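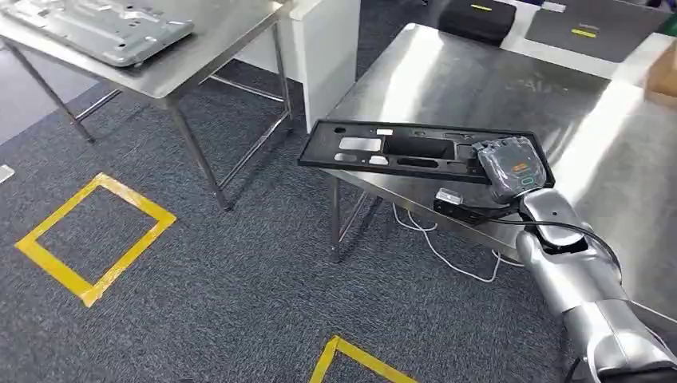
Figure 1. The two steel tables in the project room, with the sheet-metal panel on the left one and the foam tray on the right.

Kitting Station Layout: Final Report
Yaw Mensah and Ekow Ametepe
Dratham Technical College, Packing and Materials Handling

1. What we were asked to do

The assignment sheet said to "design and justify a small kitting station." A kitting station is a place where loose items get put into a tray in the right order so that the next person doesn't have to go looking for them. We had the use of one room, a modest budget, and the confidence of two people who had never cut foam before.

Our kit was an inspection set for people who check stamped metal parts. It goes out in a case, and inside the case is a foam tray with a pocket for everything. The station had to let one person fill the tray while the part being checked stayed close by, without the two getting in each other's way.

2. Tables

We wanted wood. Ekow drew a very nice wooden bench with a shelf and a lip along the back, and the shop at Sornia quoted us a price that ended the conversation. We got two stainless steel tables with open frames underneath.

Steel wipes clean and doesn't care what you drop on it. It also shines. Under the ceiling lights the tops throw streaks straight back at whoever is working, and a small silver part set down on a brushed silver surface becomes a matter of faith. We lost the same washer 3 times in one afternoon. A dark mat would fix this, and it's in the recommendations.

The floor is carpet. We did not choose carpet. It hides small screws even better than the tables do, but a dropped item at least lands quietly.

3. The panel

The left table is for the part. We used a stamped panel with raised ridges, channels and small punched holes, mostly because Lomari let us have it for nothing. It goes toward the back corner so that the near side stays free for paperwork. It is big enough that "on the table" is a slightly generous phrase, and in Figure 1 it goes a little past the left edge. Our first layout had it on the same table as the tray. Yaw caught his sleeve on it, then caught his other sleeve on it, and after that we had a two-table layout.

4. The foam tray

Most of our hours went here. The tray is black foam with small rectangles, rounded slots, a big deep rectangle in the middle and some smaller round holes near one end. The insides of some pockets show a lighter gray at the bottom. We liked this more than anything else in the project, as an empty pocket is easy to spot against the black.

The first version was cut by hand from a paper template. The template was good. The cutting looked like something had been eating the foam. For the second version we paid Dogbe to do it, and the pockets came out with straight walls and corners that were corners.

Two things we got wrong even then. The finger room around the tighter pockets is too small for Ekow's hands, so he tips the tray over to get things out, and then everything comes out. We also never marked where on the table the tray should sit. It wanders. In the photograph it is lying at an angle with its left end out over the edge, and we have both walked into it in that position.

5. Trial runs

We timed ourselves filling the tray from a pile of loose items. The target was 60 seconds. Yaw's best run took nearly that, and his worst is not in the results table by mutual agreement. The bulky handheld items were quickest to place. Small flat pieces took the longest, partly because of the glare and partly because two of the rectangular pockets are close enough in size to accept each other's contents without complaint.

We had planned 1000 placements in total. We did fewer. By the end of February we were only measuring how bored we were.

6. Recommendations

Put a dark, non-slip mat on the right table and tape an outline on it for the tray.
Label the two similar pockets, or recut one of them.
Widen the finger room for people with normal hands (Ekow's wording).
Turn the right table so the reflections run away from the person filling the tray.
Keep the panel on its own table. Sleeves are expensive.

The hand-cut foam is in the cupboard at the back of the workshop, if the next group wants it for padding.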